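Hetora brings its Clear Counter evenings to Gornano this December

For immediate release

Hello from all of us at Hetora! I'm Jae-in Yang, I look after the home sessions, and I've been let loose on the press release this time, so please forgive the brackets (there will be a lot of them).

We're opening the doors on a new run of our Clear Counter evenings at the Gornano community kitchen in December. If you haven't come across them before, they're small, friendly get-togethers where people bring the contents of one kitchen cupboard, spread it all out, have a good look at it and work out what's going back in. There's tea. There's usually cake. Last year 488 people came to one across the whole of our patch, and I think I talked to most of them about saucepan lids.

Six evenings are planned, all starting at 6.30pm, and there's room for up to 57 people over the run. Places are free but you do need to book, as the kitchen is a cosy one and the tables fill up quickly.

Why pans?

Every run has a theme and this one is pans. We did mugs in the spring and I'm still finding spare ones in my car. Pans came top when we asked people which cupboard they dread opening, and I wasn't at all surprised, mine is dreadful too! You want the little frying pan, it's at the bottom, and out comes the whole lot on to your foot.

So that's what we'll be working on. Bring your pans, all of them if you can carry them, including the one with the wobbly handle that you keep meaning to do something about. We'll have screwdrivers out for handles that can be tightened, a box of felt circles to go between non-stick pans when they're stacked, and hooks to try for anyone who'd like to hang theirs up instead.

Bujar Angelovski is coming along to run the fixing table. He spent years in the repair shop at Chettiar, and he's very patient with people who have lost the screw. "Bring it anyway," he told me when I asked what he wanted me to put in here. "I've got a tin of screws the size of a loaf, and I'd love to see the bottom of it."

How an evening goes

We start with an empty worktop, and I do mean empty. Then the pans come out one at a time, so you get a proper look at each one before the next goes down. It sounds slow and it is a bit slow, but it's a lovely way to spend an hour and people get chatting straight away. I've had two separate people tell me the full story of a wedding present wok.

My own favourite for this is a blue frying pan. Dark slate-blue, with a lighter blue handle and a nice long hole at the end of it, so it can go straight on a hook and never see the inside of the cupboard again. I'd never given that hole a moment's thought until we started these evenings, and now I check every pan I meet. Do have a feel along your handles before you come, you may have more hangers than you think.

And wipe down as you go! Once the big things have been lifted off, it's the little scraps that are left behind. A bit of white something, a speck of fluff, the corner of a packet. They hardly show on a brown surface until the light catches them, and then you can't stop looking at them.
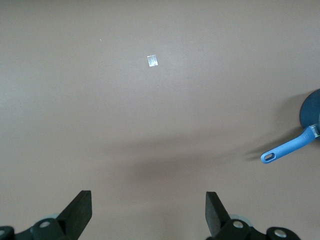 What to bring and how to book

Your pans, in a sturdy bag or a crate. A tea towel or two for wrapping. Any loose handles, knobs and lids, even if you've no idea what they belong to. If there's something you'd like to pass on, we'll have a swap shelf by the door, and anything left on it at the end of the run goes to the Tasero household store, who are always glad of pans for people setting up a new home.

To book, ring the Hetora office or pop in and put your name on the sheet by the front desk. Please tell us if you need a seat or a lower table, and we'll have it ready for you.

Notes for editors

Reporters and photographers are very welcome at any of the six evenings, just let me know beforehand so I can save you some cake. Bujar and I are both happy to be interviewed. Requests should be marked for Jae-in Yang, Home Sessions, Hetora.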